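4. Clearing the table and the bin

Please do this section before you fold the Bansal table and chairs. A table which is folded with rubbish still on it will leave marks on the top, and these are difficult to remove later.

4.1 Put the bin close to the near side of the table, so that you can reach it without walking.

4.2 Fit a black bag of 35 litres. Pull the edge of the bag over the rim on all sides and push the rest down along the inner wall.

Note: If the bag is too large, let the extra part hang outside. Do not tie a knot in it, as the knot will tear when you lift.

4.3 Collect first the cups, then bottles and snack packets. Keep one hand free to hold back the bag if it slips.

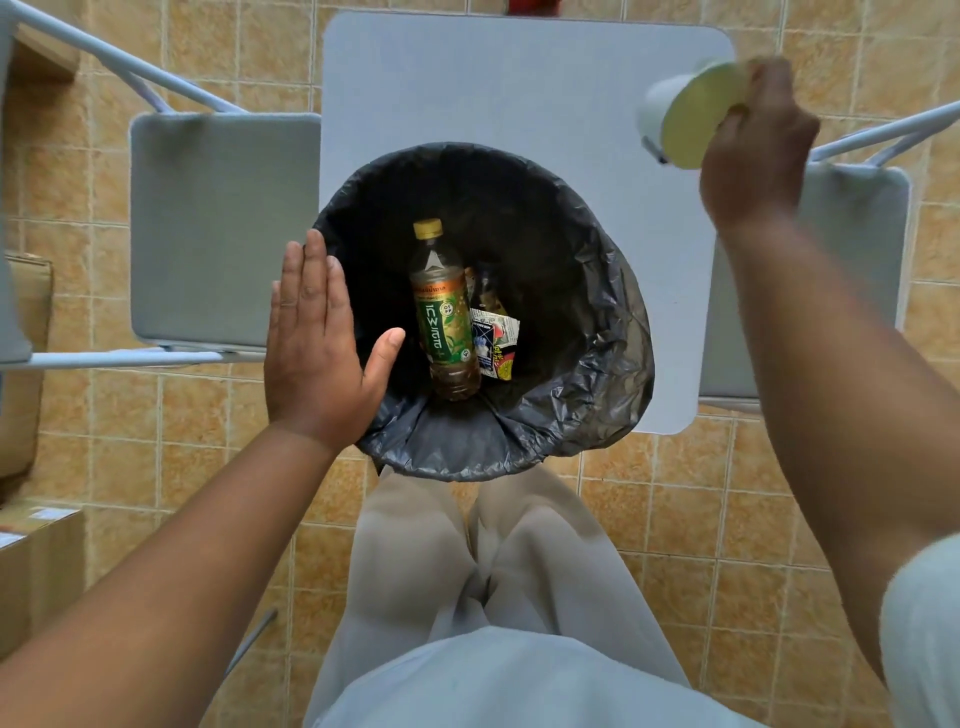

4.4 Bottles with a little drink left should be emptied in the sink and closed again with the cap. Press packets flat, they take less place.

Caution: Do not press the rubbish down with your hand. Broken plastic can be sharp.

4.5 Wipe the table top with a damp cloth and dry it at once. Use no powder cleaner on the pale surface.

4.6 Wipe the chair seats in the same way. Push the chairs under the table until the seats are below the edge, and leave them so until the floor is swept.

4.7 When the bag is three quarters full, lift the edge from the rim, close it and carry it to the container at the back door. Fit a new bag immediately.

Note: At the Mosholm rooms the container is emptied in the morning. Bags must be outside before 7 a.m.

If a bag has leaked, wash the bin with warm water and leave it upside down for one hour. Spare bags are kept in the Clendik cupboard, lower shelf. When the last roll is opened, please inform Nisha Thakur.

Continue with section 5, Folding the chairs.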